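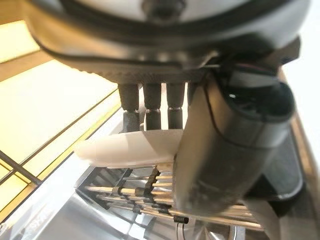
How to get the most out of a robot open day

I have been to a fair few of these now, as a visitor to begin with and lately as one of the people in a lanyard pointing the way to the toilets, and it strikes me that most guests go home having seen half of what they could have done. So I've written down how I would go about it, using the Gorkero workshop in Tollton as my guide, as that's the one I know best (and the next one is on 3rd February, if you fancy it!).

Before you go

Book your slot early. There are 200 places for the day and they do go, especially the ones straight after lunch. Each demonstration group is limited to 10 people, so if there are four of you, book together or you may well find yourselves waving at each other across the hall.

Wear flat shoes and bring a jumper. The hall is big and the doors get opened a lot. If you have long hair or a dangly scarf, tie it back or tuck it in before you reach the benches, and do the same for the children.

When you arrive

Sign in, collect your badge and the Soveneo leaflet, and then, if you can bear it, walk straight past the big arm by the entrance. Everybody stops there first, me included for years, and you get a much better look at it in the last hour. Head for the hand benches at the back instead.

Watching a hand demonstration

1. Stand to the side of the bench, a step behind the line on the floor. From the front you mostly see the back of the hand, and from the side you get the fingers and the thumb closing together, and that is where all the interest lies.

2. Watch one whole attempt without saying anything. I know it's hard! Thin wooden sticks and smooth plastic pieces look like nothing to you and me, but a robot hand has to find a grip on something slippery or spindly, and it's lovely to see how it goes about it.

3. On the second go, keep your eyes on the thumb alone. On the third, look only at the fingers and see whether they all move at once. You'll notice far more this way than by trying to take in the lot.

4. Save your questions for when the operator steps back from the controls. Good ones to start with are how the hand knows when to stop squeezing, what it finds most difficult to pick up, and what happens when it drops something.

5. Never reach in to help, even if a piece has rolled right to the edge of the table. Tell the operator and let them do it.

Having a go yourself

The Vachon bench is usually the one where visitors can take the controls. Move slowly, much more slowly than feels natural, and line the hand up over the piece before you bring it down. If you get in a muddle, let go of everything and wait, and somebody will put it right for you. My first try in June ended with a stick on the floor and a very patient queue behind me.

Before you leave, go back to the big arm, and then fill in the feedback card. The tea urn is next to the box for the cards, and the flapjacks are usually gone by three.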